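Zuzana Šťastný on getting kids to fill out the aid forms

Dec 19, 2022

I'd been trying to get Zuzana Šťastný on the phone since May, so when she finally said yes I cleared my whole morning. She's the college and career counselor at Petersen High (the only one, by the way) and she has 155 seniors on her list this year. She answered the phone with her mouth full of toast and told me to start without her.

So I did! I asked her about the financial aid forms, since that's what everybody in our district has been arguing over. Last year Petersen had more seniors finish them before winter break than either of the bigger schools, and I wanted to know how.

"Snacks," she said, still chewing. Then she laughed and said she'd give me the real answer once she sat down.

The real answer is evening hours. Two years ago she moved the form nights out of the school library and into the meeting room over the Drisik grocery store, which is on the bus line and stays open late. Parents come in with their work shirts on and a folder under one arm. "Half of them think they're going to get in trouble," she told me. "They've got a tax paper missing, or they didn't file, or Dad's not in the picture and they don't know what to put. I say okay, sit down, we'll do the first page. It's only your name and address, you know your address."

I told her I didn't finish my own form until the summer after graduation, and she groaned so loud I had to hold the phone away from my ear. Her oldest brother did the same thing, she said, and he lost a state grant over it. She still brings it up at holidays.

We got onto money. The Graver Fund, which is a small local thing started by a retired shop teacher, gives out awards of $675 to seniors going to two-year programs. I said that didn't sound like much and she set me straight pretty fast. "That's books. That's the deposit and a bus pass. I've had kids not show up in the fall over less than that." Thirty students got one last spring, and she'd like to see the welding and nursing kids apply more, because they tend to think scholarships are for somebody else. 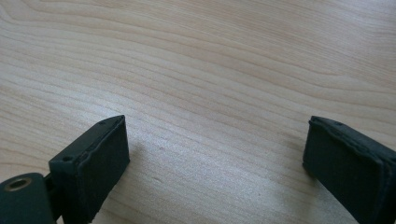 A tabletop with a wavy wood grain.

What bugs her most is the summer. A kid gets into Stilberg Community College in the spring, everybody claps, and then the emails start coming to an account the kid never checks. Placement test, shot records, orientation, a bill. "I'm off contract in the summer," she said, "so guess who's texting from her porch." She sent 205 texts in one July week (she went back and looked) and got answers to most of them, though plenty were just a thumbs-up.

I asked if the district would pay her for that. Long pause. "They're discussing it," she said, in a voice I'm going to be using on my own kids.

By then the bell was ringing behind her and somebody had come in about a transcript. I could hear her telling him to take a chair. The next form night is after the break, same room upstairs, and she says to bring your folder even if there's hardly anything in it.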